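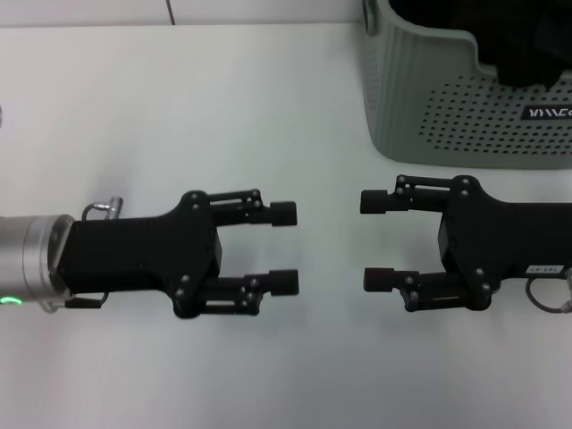 Two black grippers, with a gap between them.

The Well at Riquelme

My aunt left me the house in Riquelme and the well that went with it. The lawyer read out the part about the well twice. It had its own deed, number 2767, and it was older than the house.

I drove up in February with a mattress and two boxes of dishes. The road past Pluvell had washed out in one place, so I went the long way, by the quarry, and got there after dark. The kitchen smelled of mice. I slept in my coat.

In the morning there was a woman at the back door with a bucket in each hand. She was my aunt's age or a little older.

"You're the niece," she said. "I come at seven."

She walked past me and across the yard. I watched her let down the rope and pull it up again, hand over hand. She filled both buckets, set the lid back on and put a stone on top of it.

"Is your water off?" I asked.

"No," she said. "I've got water. This is for the beans."

She came every morning after that. On the fourth day I was up and had coffee made, and she drank a cup standing by the stove – an old Ekano with one good burner – and told me the flue needed cleaning. Then she went and got her water.
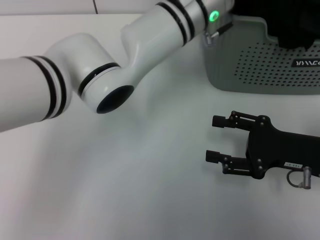 White arm, black stripes, green light.

A man from Flidunance came to see me at the end of the month. They were buying land along the ridge, he said, and they would pay well for the lot. He had a folder with my address typed on the front. He wanted to know how deep the well was.

"I don't know," I said.

"The deed says 53 feet."

"Then it's 53 feet."

He wrote that down. He told me I could keep the house if I wanted, they only needed the back half of the yard. I said I would think it over, and I meant it. I had 1000 dollars in the bank and the roof was leaking over the stairs.

That night I went out with a flashlight and took off the stone and the lid. I could see the light on the water a long way down. There was a tin cup hanging on a nail inside the rim, where I hadn't noticed it before. My aunt had scratched her initials on the bottom. I let down the bucket and drank some. It was very cold and tasted a little of iron.

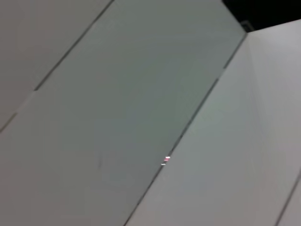
March

The woman came at seven. It was raining, and she had a plastic bag tied over her hair.

"You had a visitor," she said.

"He wants to buy the well."

She put the buckets down on the step. Her hands were red from the handles.

"Your aunt had one of those, too. A different company. She kept him talking out there until his shoes were ruined."

"What did she tell him?"

"I don't know. I was getting my water."

I asked her how long she had been coming. She had to work it out. She was married in the spring, she said, and the beans went in that same year, so it was 40 years in May.

I put on my aunt's boots and took one of the buckets. The rope was stiff with the wet, and she showed me how to keep it from slipping – one turn around the wrist, thumb on top. I spilled some going back across the yard. She didn't say anything about it. At the gate she took the bucket from me and went down the road, and I went in to look for something to put under the leak.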